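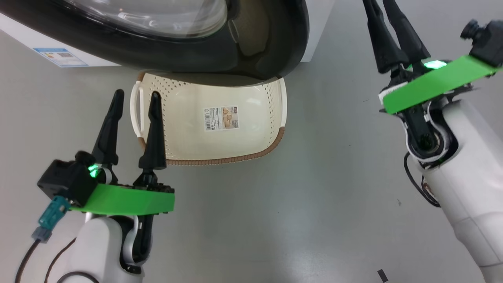

Figure 2. Front-loading washing machine with a cream laundry basket on the floor under the door.

4.2 Staying the night: what the Nenirura weekend meant for beds, dinners and Sunday-style breakfasts

I'll start with the bit that surprised me most when I went back through the transcripts. Before fieldwork I'd assumed that people talked about the Nenirura mainly as a night out: walk down to the river, look at the lanterns, eat something on a stick, go home. Plenty of them did talk about it that way. But the 18 interviews kept drifting over to where everyone slept, and by the fourth or fifth one I had stopped steering people back to the program and just let them go (my interview guide did not survive this very well, see Appendix B).

Some background for readers who skipped Section 2. Plamevley turned 100 as a municipality in the year of the study, and the council folded the centenary into the existing May lantern festival, stretching it over two nights for the first time. Earlier festivals had been one evening, finished by ten, and most visitors drove home up the valley afterwards. The second night changed the arithmetic for families with small kids and for stallholders, who now had a reason to stay in town and, in several cases, nowhere obvious to do it. There's one motel, a pub with rooms upstairs, the showground, and whatever spare rooms the locals were willing to open up.

Those spare rooms turned into a lovely source of data. Imani Obura ran most of the host interviews and I sat in on a few of them, usually at a kitchen table with far too much slice in front of us. Hosts talked about the work of having people in the house in enormous detail -- sheets, towels, a second lot of towels after somebody's kids had been in the Lema, who got the good pillow. A retired shearer's cook told us she had enjoyed the festival "more from my back step than from the street", and she meant it as praise. She'd had six people through for breakfast and heard all about the lanterns from them, and felt she'd been part of it.

I want to hang on to that remark for a moment, as it sits awkwardly with how event participation normally gets measured. Our visitor survey (429 usable responses, collected at the bridge and outside Flallari Hall) asked which activities people had attended. It had boxes for the lantern walk, the brass band, the food stalls, the projections on the old flour store and the kids' workshop. It had no box for cooking eggs for a drummer. So a host who never left the house on the first night shows up in our tables as a non-attender, if she shows up at all, and I'm a bit embarrassed about that, having written the survey.

Erasto Gachanja read an early draft and pushed back here. His view is that if we widen participation to include anyone who washed a sheet, the word stops doing any work, and we may as well say the whole town attended. Fair enough. I've gone back and forth on it. Where I've landed is a fairly modest version: we treat hosting as participation when the host themselves described it as part of the festival, and we leave out the people who simply rented a room and said they'd have done the same in any other week. The coding notes are in Appendix C, including the handful of cases we argued over.

Stallholders saw the second night quite differently. For them it was mostly about stock and sleep. The bakers had to decide on the first evening how much dough to put on for the next one, with no previous year to go by, and they watched each other closely. One curry stall sold out before the band had finished and spent the following morning ringing every butcher between Plamevley and the highway. Others were left with trays of food and gave it away at pack-up, which the teenagers at the skate ramp remember very fondly! Takings came up in these interviews all the time, though few people wanted to put a figure on tape and I didn't press.

The two groups met in the middle over breakfast. Hosts fed stallholders, stallholders paid partly in leftovers, and a fair bit of gossip about crowd size went back and forth before the gates opened again. The festival office had no hand in any of it and, when I asked, hadn't heard about most of it. I come back to these exchanges in Section 5, where they matter for the question of whether the council should keep the second night now that the centenary is over.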